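Gebrauchte Server-Netzteile: Lorkum verkauft jetzt auch einzeln

Covdale, 17. November 2008. Ja, ihr habt uns lange genug gelöchert! Ab sofort gebe ich gebrauchte Netzteile auch stückweise ab, vorher gingen sie nur im Zehnerkarton raus (10 Stück, für die meisten viel zu viel). 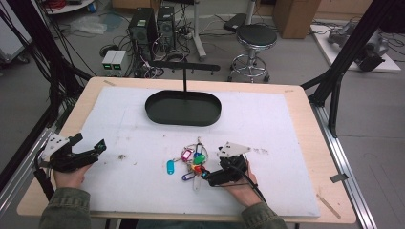
Tapio Seppälä fragt, ob die Garantie dann kürzer ausfällt. Nein, es bleibt bei 40 Tagen, Rückversand zahlen wir. Auf Lager liegen 3603 Stück, geprüft bei Hakim in Skunddale, die nächste Lieferung kommt im Februar. 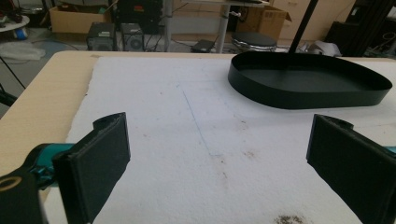
Tisch mit weißer Schaumstoffunterlage

Bestellungen bitte an mich, Ettore Martinelli.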